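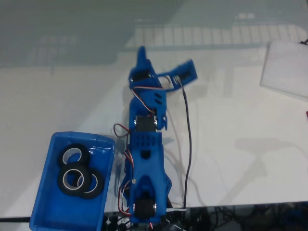 *Blauer Roboterarm aus dem 3D-Drucker auf weißer Tischplatte*

# Häufige Fragen zum Sauerteig-Ansatz von Rimamby

Die Fragen auf dieser Seite erreichen uns am häufigsten per Mail. Stand: 17. März 2021

## Bestellung und Ankunft

**Was ist in der Packung?**
Ein Glas mit getrocknetem Roggenansatz und eine Karte mit der Kurzanleitung. Mehl liegt nicht bei. Wer den Weizenansatz "Samonte" bestellt hat, bekommt das gleiche Glas mit hellem Etikett.

**Wie lange hält sich der trockene Ansatz?**
Ungeöffnet bis zum Datum auf dem Deckel. Nach dem Öffnen bitte innerhalb von 2 Monaten verbrauchen und trocken lagern. Der Kühlschrank ist dafür nicht nötig.

**Mein Paket lag drei Tage in der Packstation. Ist der Ansatz noch gut?**
Ja. Getrockneter Ansatz verträgt das auch im Juni. Anders ist es beim flüssigen Ansatz "Wodham", der sollte am Tag der Zustellung ausgepackt und gefüttert werden.

**Liefern Sie in die Schweiz?**
Nur die trockenen Sorten.

## Ansetzen

**Welches Mehl soll ich nehmen?**
Für den Roggenansatz Roggenvollkornmehl oder Type 1150. Für Samonte geht Weizenmehl Type 1050 oder 550, mit 550 dauert es etwas länger. Helles Kuchenmehl ist ungeeignet.

**Wie gehe ich vor?**

1. Den Inhalt des Glases mit 50 g Mehl und 50 g lauwarmem Wasser verrühren.
2. Locker abdecken und 24 Stunden bei Zimmertemperatur stehen lassen.
3. 50 g Mehl und 50 g Wasser zugeben, wieder 24 Stunden warten.
4. So weitermachen, bis der Ansatz nach dem Füttern deutlich aufgeht. Das kann bis zu 7 Tage dauern.

Ab dem dritten Tag vor jedem Füttern die Hälfte abnehmen, sonst wird die Menge zu groß.

**Muss es Mineralwasser sein?**
Nein, Leitungswasser reicht.

**Am zweiten Tag blubbert es stark, am dritten passiert nichts mehr. Was habe ich falsch gemacht?**
Nichts. Am Anfang arbeiten andere Keime im Teig, die später verdrängt werden. Danach kommt oft eine ruhige Phase. Einfach weiter füttern.

**Auf dem Ansatz steht eine graue Flüssigkeit.**
Das ist Wasser, das sich abgesetzt hat, mit etwas Alkohol darin. Unterrühren oder abgießen, beides geht. Wenn es jeden Tag vorkommt, hat der Ansatz Hunger oder steht zu warm.

**Und wenn etwas Rosafarbenes oder Pelziges darauf wächst?**
Alles wegwerfen, das Glas heiß auswaschen und neu beginnen. Bitte nicht versuchen, den unteren Teil zu retten.

## Backen

**Wie viel Ansatz brauche ich für ein Brot?**
Für unser Grundrezept 100 g aktiven Ansatz, 500 g Mehl, 350 g Wasser und 10 g Salz. Den Ansatz vier bis sechs Stunden vorher füttern. Vor dem Abwiegen daran denken, einen Rest im Glas zu lassen - ein Esslöffel genügt.

**Kann ich Hefe dazugeben?**
Ja, gerade in den ersten Wochen ist das sinnvoll. Wir nehmen 2 g frische Hefe auf die oben genannte Menge. Der Teig ist dann schneller fertig und der Geschmack etwas milder.

**Mein Brot ist innen klitschig.**
Meistens wurde es zu früh angeschnitten oder zu kurz gebacken. Roggenbrot sollte über Nacht auskühlen. Wer ein Einstichthermometer hat: Bei 96 Grad im Kern ist das Brot durch. Bei Teigen mit viel Roggen kann auch ein zu junger Ansatz der Grund sein.

**Geht es ohne Gusseisentopf?**
Ja. Ein Blech mit einer Schale heißem Wasser darunter funktioniert auch. Die Schale nach 15 Minuten herausnehmen.

## Pause und Aufbewahrung

**Ich fahre in Urlaub. Was mache ich mit dem Ansatz?**
Zwei Wochen im Kühlschrank übersteht er frisch gefüttert ohne Probleme. Für länger dünn auf Backpapier streichen, trocknen lassen und zerbröseln.

**Kann man ihn einfrieren?**
Möglich ist es, danach braucht er aber mehrere Fütterungen. Trocknen klappt nach unserer Erfahrung zuverlässiger.

**Passt das Ataveo-Glas in die Spülmaschine?**
Das Glas ja, der Deckel mit dem Gummiring nicht. Ersatzringe gibt es im Shop unter "Zubehör".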